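Schreibtisch Pirkitz: Einräumen und Benutzen
Teil 4: Schubladen, Textilien, Tischfläche

Gilt für den weißen Schreibtisch mit Schubladen. Montage steht in Teil 3, das hier setzt voraus, dass der Tisch schon steht und die Schubladen laufen. Wer noch Schrauben übrig hat: zurück zu Teil 3.

4.1 Vor dem Einräumen

1. Alle Schubladen einmal ganz rausziehen bis zum Anschlag, wieder rein. Hakt was, Schiene prüfen.
2. Innen auswischen. Trockenes Tuch reicht. Kein Scheuermittel, die Oberfläche wird sonst stumpf.
3. Tischplatte frei lassen, solange die Schubladen leer sind. Gewicht kommt zuletzt.
4. Textilien bereitlegen, am besten auf einem Stuhl. Nicht auf den Boden.

Achtung: Immer nur eine Schublade offen. Zwei offene und oben viel drauf = Tisch kann kippen, wenn er nicht an der Wand verschraubt ist.

4.2 Kleidung und Tücher in die Schublade

Obere Schublade für dünne Sachen und Tücher. Dicke Pullover passen, aber dann geht sonst nichts mehr rein.

1. Schublade am Knauf aufziehen. Mittig ziehen, nicht an der Ecke.
2. Teil ausschütteln. Bei gefütterten Sachen das Futter zuerst nach innen streichen, sonst hängt es beim Schließen in der Schiene.
3. Gefüttertes einzeln einlegen, nie zwei auf einmal.

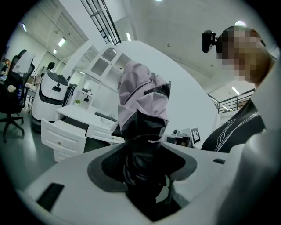
4. Große Teile zuerst, nach hinten. Kleine nach vorn.
5. Tücher müssen nicht gefaltet sein, wenn sie eh täglich raus kommen. Nur flach drücken, nichts darf über die Kante stehen.
6. Langsam schließen. Widerstand? Wieder auf, nachsehen. Nicht mit dem Knie nachhelfen.

Hinweis: Feuchte Tücher erst trocknen lassen. In der geschlossenen Schublade riecht das nach einem Tag.

Hinweis 2: Für den Einsatz Lagman (Trennsteg, extra zu bestellen, Art. 205) die Schublade vorher ganz leeren. Steg einklipsen, bis es hörbar knackt. Passt nur oben.

4.3 Tischfläche

Reihenfolge ist Geschmackssache, die hier hat sich bewährt:

1. Tastatur an die hintere Kante, Maus daneben. Vorne bleibt Platz zum Schreiben oder Falten.
2. Kabel bündeln. Klettband liegt bei, Beutel C. Wer das auslässt, hat nach einer Woche ein Knäuel.
3. Tücherbox ans Ende der Platte, in Griffweite aber nicht da wo der Ellbogen hinkommt.
4. Zeitschriften auf die Seite. Stapel nicht höher als 19 cm, rutscht sonst.
5. Pflanze nur mit Untersetzer. Wasserränder gehen schlecht wieder raus.

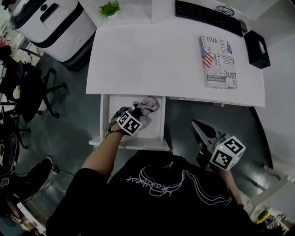
6. Beinfreiheit prüfen: Stuhl ganz ran, Schublade auf, Schublade zu. Stößt sie an die Armlehne, Stuhl tiefer stellen.
7. Jacken und Taschen an der Stuhllehne sind ok, aber Gurte hochnehmen, die kommen sonst unter die Rollen.

Achtung: Keine losen Kabel quer über den Boden neben dem Tisch. An die Wand legen oder Kabelkanal Broverov nehmen.

4.4 Wenn was klemmt

Schublade geht nicht ganz zu: Stoff hinter der Rückwand. Schublade komplett rausnehmen (anheben, dann ziehen), Stoff raushoolen, wieder einsetzen.
Knauf locker: von innen nachziehen, Kreuzschlitz, handfest.
Front schief: Stellschraube links, eine viertel Umdrehung, prüfen, ggf. nochmal.
Schublade rollt von allein auf: Tisch steht nicht gerade. Füße nachstellen, Teil 3, Schritt 4.

Ersatzknäufe und Schienen über Desgate, bitte immer die Nummer von der Unterseite der Platte angeben.

Text: Vitalii Pasichnyk, Korrektur Sandrine Delaunay (teilweise, Abschnitt 4.4 kommt noch)
Stand 12.04.2020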